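Clinemstead Robotics Club: Two-Hand Rim Grasp, Procedure for Student Teams

Revision of November 9, 2018. Replaces the May sheet.

The tableware task in the Skaltenton challenge is performed with a pair of hand-held parallel-finger grippers, one per hand. Recordings are scored on grasp quality before they go into the team's training set, so the rim grasp should be consistent across all operators on a team. This page covers plates first, then bowls.

Before starting, check that the blue finger pads are seated along their full length and that both linkages open and close without binding. Route cables outside the working area. Lay the cloth flat. A fold under a plate changes the rim height and the trial is void under the Kirkoment scoring rules.

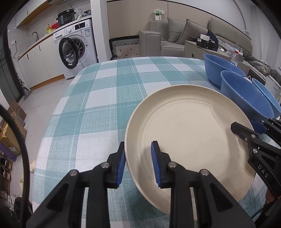 Part 1: Plates

1. Open the fingers to 60 mm. Approach the near rim with one finger outside the edge and the other over the inner side.

2. Close at a steady rate until both pads are in contact. Do not squeeze past first contact. The pads have enough grip for the light pieces in the Rozīte kit, and excess force flexes the rim.

3. Tilt the plate slightly before lifting. This gives the second gripper clearance to reach the opposite or side rim.

4. Bring in the second gripper and hold its jaw near the rim until the first grasp has settled. Close it, then lift with both hands to 50 mm.

5. Lower, release the second gripper, then the first.

If the plate rotates between the pads, the grasp is too shallow. Release, move the fingers further over the rim and repeat from step 1.

Part 2: Bowls

A bowl wall is steeper than a plate rim, so the gripper has to be turned to suit. Straddle the rim with one finger inside and one outside, and keep the pads parallel to the wall at the point of contact. On a tilted bowl, this means rolling the wrist by up to 90 degrees from the plate position. 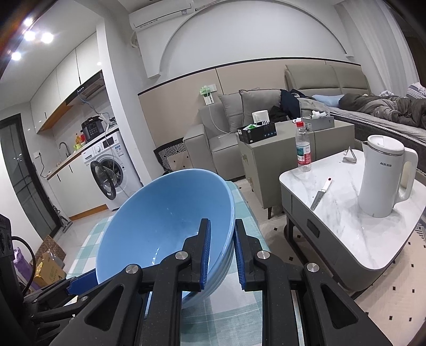 Light-blue bowl, right side of the rim between the fingers.

Keep the inside finger clear of the base. The second gripper takes the other side of the bowl and steadies it during the tilt; it should not lead the motion.

Save each trial under its own number. Teams need 163 accepted trials to enter the Skaltenton round, with plates and bowls logged in separate folders. Voided trials stay in the log with the fault code entered in the last column.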